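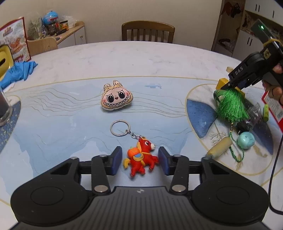 Keychains, bag charms and tassels. Clean and sort them in one go, once every couple months. Notes from last time, Wednesday, March 28, 2018, tidied up a bit.

**Before you start**

- Clear table, mat down. A printed mat is fine but a busy pattern eats small beads, so keep a saucer close.
- Keys OFF the rings first. Cosmin Toma washed his with the car key still on. Don't.
- Ring pliers, old toothbrush, dish soap, two towels.

**Rubbery charms** (horses, fruit, cartoon things)

Warm water, drop of soap, toothbrush in the grooves. Manes and saddles and little packs hold the most grime. Rinse, pat, leave flat on the towel. No nail polish remover, it takes the color right off. Pen marks: try a white eraser first.

Don't store them touching soft vinyl. They go sticky and one color bleeds in to the other.

**Chains and rings**

Dry wipe only. If you must wet them, dry them right away, hair dryer on cool. Squeaky ring gets a tiny bit of candle wax. Ring that gaps = throw it out, they're cheap. I get mine from the hardware counter in Mamitstead, bag lasts for ever.

**Plush**

Spot clean. Damp cloth, baby shampoo, work from the edge of the mark to the middle. Go easy over printed eyes and teeth. Squeeze in a towel, don't wring. Fluff with a dry toothbrush (not teh soapy one).

**Silk tassels**

The fussy ones. Keep them dry if at all possible. Crushed tassel: hold it in kettle steam a few seconds, well back, comb with fingers, then wrap loosely in a strip of paper overnight. Hang by the cord. Never lay them under anything heavy.

Wooden beads or blocks on the cord, wipe with a barely damp cloth. Don't soak, the wood swells and the cord gets stuck in the hole.

Braided cord coming undone at the end? Dab of clear glue, let it set, trim.

**Putting away**

Egg carton for small ones. Tassels on a hook inside the closet door. Barnabás Somogyi pins his to a corkboard, looks nice, gets dusty.

Tag the spares. Mine just say "shed", "bike", "531 or 532??" and yes I need to check that last one.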